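How to Sort a Travel Drawer Into Small Bags

I put this job off every year until December, when I need the drawer for other things, and every year I wish I'd started sooner. It's a pleasant way to spend 40 minutes, especially in the morning with a cup of coffee and good light coming in.

Start by covering your table. I open out a big piece of cardboard and lay it flat, and I've come to prefer it to a tablecloth (small things show up so well against the tan, and you can scribble on the corners!). Then empty the whole drawer onto it. Yes, the whole drawer, even the mystery corner at the back.

Now gather your bags. I use two kinds: clear plastic ones for anything I want to spot at a glance, and white cloth drawstring bags for soft things or anything that might get scratched. Ours came from all over — gifts, old shoe purchases, a few my mother sewed — and they don't match in the least.

Fill the clear bags first. Snack packets, sachets and other crinkly little things can go in together, but leave some slack at the top so the bag will bend when you tuck it into a suitcase. Press the air out slowly with your forearm before you close it.
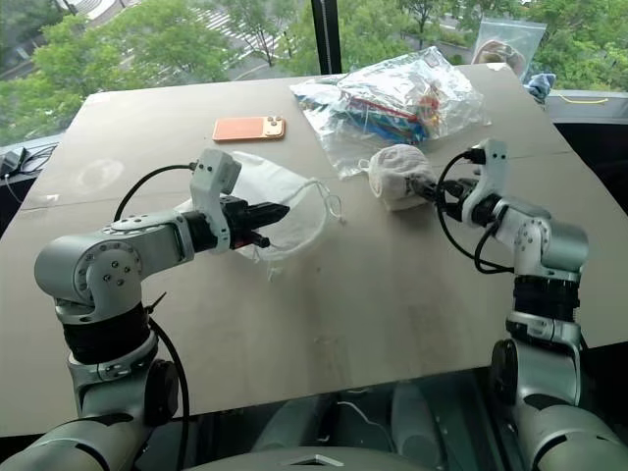 With the drawstring bags, lay each one flat and pull the cords out to their full length before you put anything inside. A twisted cord will fight you later on. My neighbor Raed Qaisi ties a loose bow in his, and I've copied him ever since I had to pick a tight knot apart with a fork in a hotel room.

Keep the zip-top bags standing up if they'll stay that way, so you can read what's in them from across the room. Anything left over goes in a bowl for a day or two, and whatever is still in the bowl when I need it for salad goes back in the drawer.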